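Setting up the dice cell in the simulator before you touch the real arm

I rebuilt our Pikholm dice cell from scratch in the simulator last December, mostly because the old scene file had been patched so many times that I was scared to open it. It took me two evenings and a lot of muttering. I wrote down the order I did things in so the next rebuild goes quicker, and then a few people asked for the notes, so I've cleaned them up a bit.

You'll want a simulator that handles rigid bodies and contacts, a model of your arm with a parallel-jaw gripper on it, and a tape measure if you're matching a real cell. I use Hillis for the scene and Osagie for the motion scripts. Most of it carries over if you use something else, you'll just be hunting for different menus.

Start with the table

I know, everybody wants to load the arm first. Don't! Put in the floor, then the table, then go look at the table height in the numbers panel. My first table was floating 2 mm off its own legs and I didn't notice until much later, when nothing I measured from the floor agreed with anything I measured from the tabletop.

Make the tabletop one solid box for collisions, even if the mesh you see has legs and rounded edges and so on. Thin surfaces are trouble. Small objects dropped on them can pass right through if the step is too long, and a die is a very small object. I give the collision box 50 mm of thickness and stop worrying.

Lock the table to the world. If you leave it as a free body it'll creep a little every time the arm brakes hard.

Mount the base

The arm sits on a block near the back of the table, a bit off to one side, with the work area out in front. Put the block in first, line its bottom face up with the tabletop, and fix it there. Then load the arm and attach it to the top of the block with a fixed joint. A fixed joint! I once left it as a plain contact, pressed play, and watched the whole arm bow politely and lie down.

Check which way the base frame points before you go any further. In Hillis you can turn on the little axes (View, then Frames). On my arm X goes forward, toward the work, and Z goes up. If yours is turned, fix it at the mount. Please don't fix it by adding an offset in every motion script, I've cleaned up after that and it was a miserable Wednesday.

Get the gripper right

Three things to set, and I do them in this order.

Tool point. Put it midway between the fingertips, at the height of the pads and not at the flange. Jog the arm so the fingers point straight down, then spin the last joint. The tool point should stay put. If it draws a circle, it's off center, so nudge it and spin again.

Finger travel. Open and close the fingers a few times with nothing between them. Both should move by the same amount. If one lags, look at the mimic setting on the second finger joint, because mine had come in with the sign flipped and both fingers slid left together like a pair of windshield wipers.

Grip force. Start low. I run 20 N for dice and that's already plenty. Too much force and the solver starts to fight itself, and then the die shoots out sideways and you spend a while looking for it off past the edge of the table.

The board and the dice

I put the dice on a thin square board, and the board gets its own frame. All the pick positions are written relative to that frame, so when I want to shift the work area I move one thing. It's the best habit I picked up from the Engate cell and I wish I'd done it years sooner.

Give the board a bit of friction and fix it to the table for the early tests. You can free it later if you want to see what happens when the gripper bumps it.

For the dice, use plain cubes as the collision shapes. The rounded edges and pips can live in the visual mesh. I color each die differently so the logs make sense: "picked blue" is so much easier to read at eleven at night than an object number. Drop them from just above the board, let them settle, then save that settled state as your start state. If you skip the settling they'll still be jiggling when the arm shows up.

Leave enough room between neighbors for an open finger. I measure this with the fingers at full open, including the outside of the finger, which I forgot the first time and knocked over the whole row.

Add a hover pose

Before any pick script, teach one hover pose well above the board with the fingers open and pointing down. Every move starts there and ends there. I keep mine 300 mm over the board, almost too high if you care about cycle time, but I can see everything from my usual camera view and nothing gets clipped on the way in.

From hover, run the arm down over each die at slow speed with the gripper disabled, stop short, and come back up. Watch the fingers against the die from the front and again from the side. One view will fool you. If the approach is off by the same amount on all the dice, it's your board frame. If it's off on just one, go back and look at that die's saved position.

When the dry runs look clean, turn the gripper on, pick one die, lift it, hold it a few seconds, put it back. If it slides down in the fingers, raise the pad friction before you raise the force.

Save the scene under a new name at this point. I mean it, new name, today. 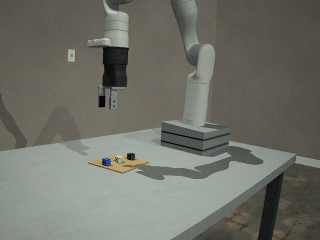

Hover position over the board, fingers open, with the blue, white and black dice set out in a diagonal row.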